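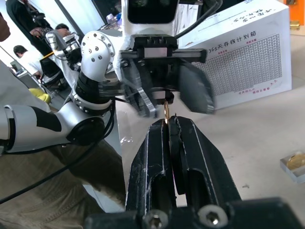
## Two-arm savings box set

Hello, and welcome to the little folder we've been filling up since May! What you've got is a set of recordings from a pair of robot arms in our shared workshop, practising on a savings box and a few other household bits and pieces. We call the rig Vurnonar, which was Boonsong's idea and which the rest of us have finally learned to spell.

If you're building something similar at home, please help yourself. We learned most of what we know from other people's folders, and it's nice to put one back.

### What's inside

- `handover/` – a small gold-coloured piece goes from one gripper to the other, up in the air, with the box standing nearby
- `box/` – one arm at the savings box, the other free or holding something
- `tools/` – scissors and other handled things
- `notes/` – our workshop diary, spelling mistakes and all

There are 400 recordings altogether, and 200 of those are handovers. We leaned that way on purpose, as it's the bit we find hardest and the bit people keep writing to us for. Each recording has the wrist views, the overhead view and the joint positions in a plain CSV file, so you can open it in whatever you like.

### How we run a session

1. Bring both arms to the home position and let them sit for a minute.
2. Check the finger screws. They do creep, and Sawsan once spent a whole evening chasing a "software problem" that was a quarter turn of a hex key.
3. Put out the box and whatever else is on the list for that run.
4. Start recording before you touch the controls, and keep going for a few seconds at the end.
5. Write a line in the diary, even if the run was rubbish. Especially then, please!

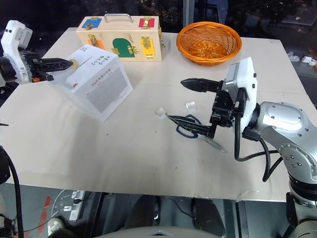
We don't tidy the table between runs in the same session, so things drift a bit as the evening goes on. Callum was keen on taping out a spot for everything, and we tried it for a while, but the runs came out so much alike that we went back to our old ways and were happier for it (even Callum, I think).

### Things to know before you use it

The thin gold piece is fiddly. When the fingers close on it a touch off centre it can swing round, and those runs are marked `slip` in the CSV. We kept them in. The frosty walls of the box also confuse the depth readings, so go gently if you're relying on those near its edges.

Recordings in the first 9 folders were made with the old gripper settings, where the fingers closed faster than we'd like. They're fine for looking at, though I wouldn't train on them. Full settings are in `notes/grip.md`, and each file is trimmed to roughly 2000 rows.

### Thanks and sharing

Sakda wired the arms and rewired them when I got it wrong. Use the files freely, and if you find a mislabelled run, send me a note with the folder name and I'll fix it the next time I'm in the workshop.

Kendra Gagnon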